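Kilura: Siege of Lagman – progress report to the Grirnow Games Fund
2 November 2021

October went mostly to the siege mode, which now runs from first trumpet to last wall without crashing, provided neither side brings a catapult. Of the 7 maps we promised, six are playable. The seventh, Tiltley Marsh, is playable in the sense that you can drown in it.
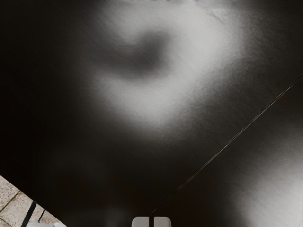

By the lead designer, Kilura

We opened the test to 400 players. They ignored the tutorial, as is traditional, and found that a city lord can marry his own granary for a tax break. We have closed this – with some regret, as it was the most popular feature.

Spending is on plan. The 20 new unit voices are recorded, and the goblins are still too posh. Catapults come next, then the phone version.

Comments (2)

marshlord: please bring back the granary thing

oldpike: Drowned twice, would drown again. When is the phone test?

6 shares

© 2021 Kilura | Contact | Back to top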